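About Clokholm
3 min read

Clokholm started in September, when Annick Barbier tried to sell her aunt's spare bedding and learned that there were 21 blankets and one bed. She now runs a small home-sorting company with Edgars Toom, who used to sell wardrobes and feels partly responsible.

We do bedrooms. Other firms will take on your garage. We stay with the blankets, the duvets and whatever has been living under them.

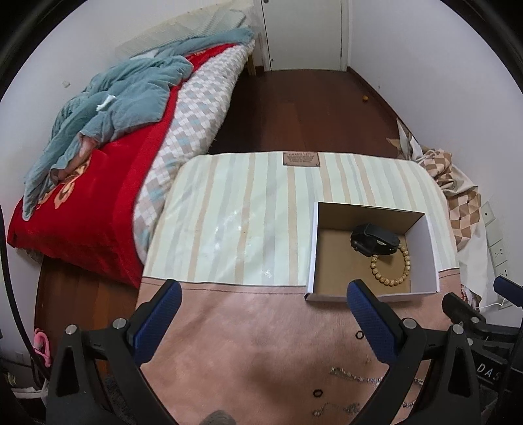

Words: Edgars Toom. Corrections: Annick Barbier.

Our method is a box. A plain cardboard one with low walls will do, and the small stuff goes in first: beaded bracelets, necklaces, the little black rings that must belong to something. Bedding waits its turn in a heap. A red blanket can stand it.

We have sorted 1,198 boxes so far and stopped for cake at 1,000. A visit lasts 90 minutes, plus tea. We do not fold fitted sheets, and we won't discuss it.

Comments (3)

Devis: They found my other earring. I had already thrown out the first one.

M.: Do you do Thursday evenings?

Clokholm: We do, until eight.

Contact | © Clokholm | Back to top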